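Getting curry and tomato stains out of plates and tubs

Posted Fri 16 August

Quick one as I'm packing for Clincombe. Turmeric is the worst, tomato sauce next, beetroot usually gives up on its own. Works on plastic and melamine. Don't use it on bare wood or anything with a gold edge.

What you need

Bicarbonate of soda
Washing up liquid, the plain sort
White vinegar
300 ml warm water
Soft cloth, old toothbrush for rims
A sunny windowsill, if you've got one

Step 1. Wash it first. Sounds daft but grease holds the colour in. Hot water, squirt of liquid, rinse. Check the back as well, sauce gets under there and you end up staining the cloth and then everything else.

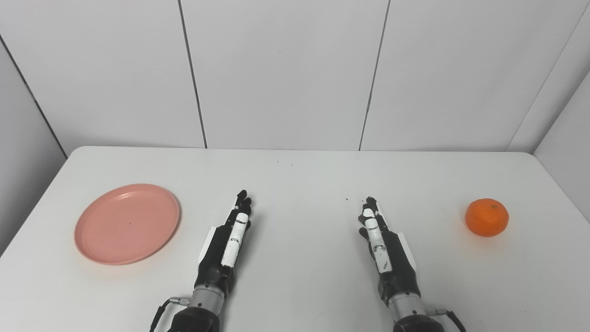
Step 2. Mix the paste. Three spoons of bicarb, one of water, stir. Should sit on the spoon without running. Too wet, add more bicarb. I used Lovora bicarb last time, the cheap stuff did teh same job.

Step 3. Spread it on thick and leave for 10 minutes. Longer for old stains. Overnight is fine on plastic, cover with a damp cloth so it doesn't set like plaster.

Step 4. Rub in small circles. Soft cloth only. Green scourers leave scratches and the next curry goes straight into them. Toothbrush round the rim and into the corners of tubs.

Step 5. Rinse, then look at it in daylight. Kitchen bulbs hide yellow.

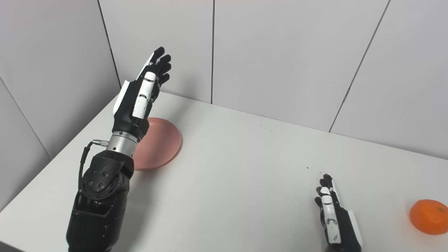

Plain white worktop, good light.

Step 6. Still yellow? Vinegar in the warm water, soak for 2 hours, rinse. Never mix vinegar with bleach. Not even a drop, not even in the drain after.

Step 7. Windowsill. Stained side up, full sun, a day or so. Does more for turmeric than all the scrubbing. Bring brightly coloured things in after an afternoon or the colour can fade.

Smells

Lidded tubs hang on to garlic. Dry bicarb inside, lid on, leave overnight, wash. Scrunched newspaper works too but rinse well after.

Next time

Wipe a bit of oil round the tub before the sauce goes in. Let food cool before you box it up. Don't microwave tomato in plastic, it bakes the colour in and you wont shift it.

Glass ovenware and burnt pans are on a seperate page, link in the menu.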